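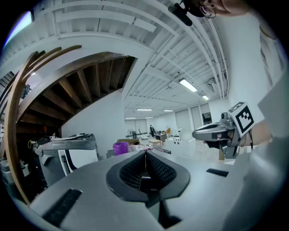
4.2 Planning the equipment budget

Hand-held grippers changed the way we think about buying hardware, and we are still excited by how far a modest budget went. Our first plan put nearly all of the money into one fixed arm and left the collection tools as an afterthought. We turned that around. The unit we now budget for is the pair: two grippers, their marker blocks, the cabling and a person to hold them. In Figure 3 the right-hand gripper has its white marker cube fixed to it and a black cable running down along the forearm, and each of those parts has a line of its own in our sheet. A pair also works in the rooms we already have. The open room with its ceiling joists, pipes and curved wooden staircase needed no construction work before collection could start, so the column for building costs stayed at zero.

Small parts deserve far more attention than they got in our first draft. Stamatia Konstantinidis rebuilt the parts list from the delivery notes, and we found that cables, connectors and screws had been lumped under a single heading called "other." That heading made it impossible to plan spares. We split it up and set 1,673 dollars aside for replacements over the project. We were delighted to see how much easier ordering became - a worn cable is now a routine purchase, and work goes on while the order is on its way.

Printed markers are cheap, but they have to be mounted square and checked, and that takes staff time. We charge this time to the equipment budget so that the real price of a pair shows up in one place.
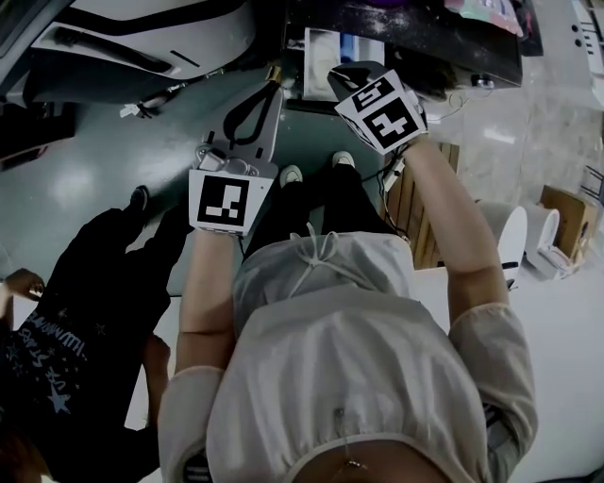 Figure 3. Hand-held grippers in use during collection, with marker blocks mounted.

Staff time also decides how many pairs are worth owning. Makis Karras compared two purchase plans, one that bought every pair up front and one that started with 3 pairs and added more after the first 1,000 demonstrations. We chose the second, and we would happily choose it again. It let us fix the handle order with our supplier, Prostora, before most of the money was committed. It also gave Areti Kontogiannis time to train new operators on a small set of tools that she knew well.

The weak point of the plan is storage. We budgeted for shelves but left out labeled cases, and pairs got mixed between sessions at the Corkness site. Each mix-up meant repeating the calibration. Cases are now ordered together with the grippers, and their cost is included in the totals in Section 4.3.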